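3.2 Where clothing waits: the bed as a sorting surface

Most of the households in the Keline group did not fold laundry at a table. Of the 139 tidying sessions recorded in the household diaries, more took place on a bed than on any other surface, and this held for flats as well as for detached houses. Participants gave practical grounds for the choice. A bed is wide, it is at a workable height for someone standing or kneeling, and it is usually in the same room as the drawers where the clothing will end up.

We use the term waiting clothing for garments that are neither in the wash nor put away. The term comes from the earlier Hekavis pilot, where it was applied only to clean items. We have widened it to take in clothing that has been worn once and may be worn again, as our participants rarely kept the two kinds apart in the way they spoke about them. A jumper on the end of the bed was simply "out".

Three features of the bed matter for what follows. The first is its size relative to the room. In smaller bedrooms the bed takes up most of the floor, and there is little other flat space. The second is its covering. Duvets and throws are soft and often uneven, so folded stacks lean and slide, and several participants said they limited a stack to 4 garments for this reason. The third is the time of day. The bed has to be cleared before anyone can sleep in it, which puts an end point on the task that a chair or a chest of drawers does not.

The third feature had mixed effects. In some households the evening deadline meant that the clothing was put away. In others it was moved sideways, to the top of the nearest piece of furniture, and came back to the bed the next morning. One diary from the Wijaya building records the same bundle of dark tops making this trip for most of a week, until it was finally put in a drawer on Saturday. The diary keeper did not regard this as a failure to tidy. The clothing had been moved each time, and the bed had been usable each night.

Figure 4 gives a view of the kind of arrangement we coded as "bed and overflow". Bedding takes up the greater part of the surface, with a pink plush blanket lying rumpled over the far half of a printed duvet. There is a folded black garment in front, and a separate pile of dark clothing with some light purple fabric lies near the head of the bed. The chest of drawers along the wall has items piled on top, loose papers among them. Under our scheme the garment and the pile were entered as two groups of waiting clothing, and the blanket was entered as bedding.
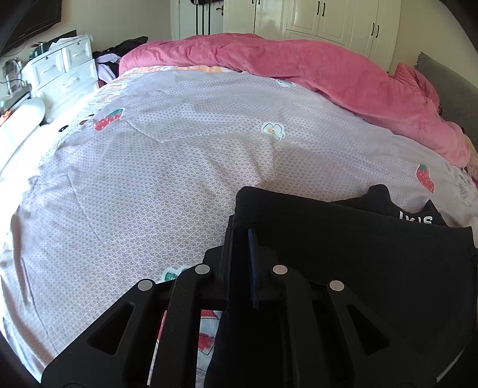
Figure 4. Bedroom coded as "bed and overflow", with clothing in two places and a chest of drawers in use as a surface.

3.3 The tops of drawers

Chests of drawers were present in nearly all of the bedrooms, and their tops were rarely bare. We had expected to find clothing there. What we found more often was a mixture: papers, chargers, hair things, coins and small items on their way to another room. Clothing was added to this mixture when the bed had to be cleared, but it was seldom the first thing to arrive.

This has a bearing on storage advice. The Gurkach guide for new tenants, which was handed out to 21 of our households, recommends adding drawer space where clothing is left out. In the rooms we coded as "bed and overflow", participants more often told us that their drawers had space left. Their difficulty was reaching them — a drawer could not be opened fully because of the bed, or was blocked by a basket on the floor. Two households had solved this by turning the bed, at no cost.

We also coded the colour of waiting clothing, in broad groups only. Dark garments stayed out longer than light ones. Participants explained that dark clothing could be worn again without looking used, and that it was harder to tell at a glance whether a dark item had been washed. We return to this point in section 5.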